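November, 9:40. Glaze tests, red stoneware body

Bisque is out of the Gravlow kiln. Six tiles, no cracks. The two on the bottom shelf came out paler than the rest, same as last time. Bisque hold was at 900 C.

Mixed the Maklow iron red again with the new batch of bone ash. Total dry weight 1,294 g, sieved twice. It still settles hard in the bucket overnight, so I added a little bentonite and will check it tomorrow. Ottmar Seidel thinks the water is the problem – could be, we changed the filter in the sink.

Dipped three tiles for a count of two, three for a count of four. The thick ones pinholed while drying. Rubbed them down with a finger.

14:15. Went over what we want from the surface. Smooth tiles tell us little about how this red breaks over texture. Next set gets scales, pressed in with the Zeltov roller, fine rows at one end and coarse wrinkles at the other.

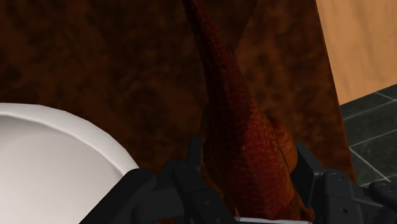 Toy dinosaur: fine raised scales on the tail, crosswise wrinkles on the back. Red goes nearly to maroon in shadow.

Kiln meter reads 3,624 before the glaze firing. Cones on the middle shelf only. Still to do: wash the bats, order more wax from Boateng, label the thick tiles on the back.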